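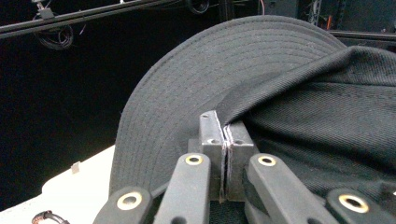
Warum man einem Roboter das Greifen überhaupt noch beibringen müsse, fragte eine Stimme aus der letzten Reihe, das sei doch seit Jahrzehnten gelöst, jede Autofabrik zeige es.

Die Frage kam in der ersten Sitzung der Vorlesung, aus der dieses Buch entstanden ist, und ich bin bis heute dankbar dafür, auch wenn ich damals (das gebe ich gern zu) ein wenig ins Stottern geriet. Denn natürlich stimmt sie zur Hälfte. Ein Blechteil, das immer an derselben Stelle liegt und immer dieselbe Form hat, greift ein Roboter tausendmal hintereinander, ohne dass jemand hinsehen müsste. Mit einer Baseballkappe sieht es anders aus. Der Schirm ist steif und gewölbt, der Kopfteil weich und in Falten gelegt, und dort, wo beide aneinanderstoßen, verläuft eine Naht, an der sich das Ganze recht gut fassen lässt, sofern man sie denn trifft. Fassen die Backen einen Fingerbreit daneben zu, hat man entweder eine Stofffalte in der Hand, die beim Anheben nachgibt, oder man drückt auf den Schirm und schiebt die Kappe über den Tisch.

Kapitel 7
Lernen aus geführten Griffen

7.1 Worum es in diesem Kapitel geht

In den vorangegangenen Kapiteln haben wir Griffe berechnet. Wir kannten die Form des Gegenstands, wir kannten die Reibung wenigstens ungefähr, und wir suchten Kontaktpunkte, an denen sich die Kräfte aufheben. Das ist schöne, saubere Mechanik, und wer Kapitel 4 mit Vergnügen gelesen hat, wird sie auch hier nicht ganz vermissen müssen! Bei Textilien kommen wir damit allerdings nur ein kleines Stück weit. Stoff hat keine feste Form, die man vorab vermessen könnte, und schon die erste Berührung verändert, was man eben noch so sorgfältig modelliert hatte.

Wir gehen deshalb einen anderen Weg und lassen uns das Greifen vormachen. Ein Mensch führt das Greifwerkzeug von Hand an den Gegenstand, schließt die Backen, hebt an, legt ab. Eine Kamera am Werkzeug zeichnet auf, was sich vor den Backen befindet, und aus vielen solchen Vorführungen lernt ein Modell, welche Bewegung zu welchem Anblick gehört. Der große Reiz der Methode liegt darin, dass beim Vorführen kein Roboterarm gebraucht wird. Man kann also an einem gewöhnlichen Tisch arbeiten, und man lernt nebenbei erstaunlich viel über die eigenen Hände.

7.2 Das Projekt Kirnis als durchgehendes Beispiel

Damit wir nicht im Allgemeinen hängen bleiben, begleitet uns durch das ganze Kapitel ein einzelner Datensatz. Er stammt aus dem Projekt Kirnis, das im Labor Trukutska begonnen wurde, und umfasst 1.226 geführte Griffe an Kappen, Handschuhen und Stoffbeuteln. Nach der Durchsicht blieben 1.065 davon für das Training übrig. Die anderen wurden aussortiert, meist wegen verlorener Kamerapositionen, gelegentlich auch, weil die Backen beim Schließen gar keinen Stoff erfasst hatten. Über diese zweite Gruppe werden wir in Abschnitt 7.5 noch ausführlich streiten, denn man kann mit guten Gründen der Meinung sein, dass gerade die misslungenen Griffe in den Datensatz gehört hätten.

Geprüft wurde das gelernte Modell anschließend in 300 Versuchen auf einem Roboterarm, der dieselben Backen trug wie das Handwerkzeug. Die Übereinstimmung der Backen ist wichtiger, als sie beim ersten Lesen klingt. Eine frühere Versuchsreihe, Gradard, verwendete am Arm etwas breitere Finger, und das Modell schloss sie mit großer Zuversicht an Stellen, an denen sie keinen Platz hatten.

7.3 Wo greift ein Mensch eine Kappe?

Bevor Sie weiterlesen, legen Sie bitte eine Kappe vor sich hin und heben Sie sie auf, mehrmals und möglichst ohne nachzudenken. Die meisten nehmen den Schirm zwischen Daumen und Finger. Versuchen Sie es nun mit zwei Stäbchen oder einer Küchenzange, und Sie werden bald zur Naht am Schirmansatz wandern, wo mehrere Lagen Stoff übereinanderliegen und die Backen etwas zum Zupacken finden.

Im Folgenden nennen wir eine solche Stelle Griffzone. Wir beschreiben sie zunächst durch 2 Größen, nämlich die Richtung der Naht und den Abstand der Backenmitte von ihr. Die von Esquivel vorgeschlagene Schreibweise, die wir dafür übernehmen, wirkt anfangs etwas umständlich, spart uns aber in 7.4 eine ganze Seite Umformungen.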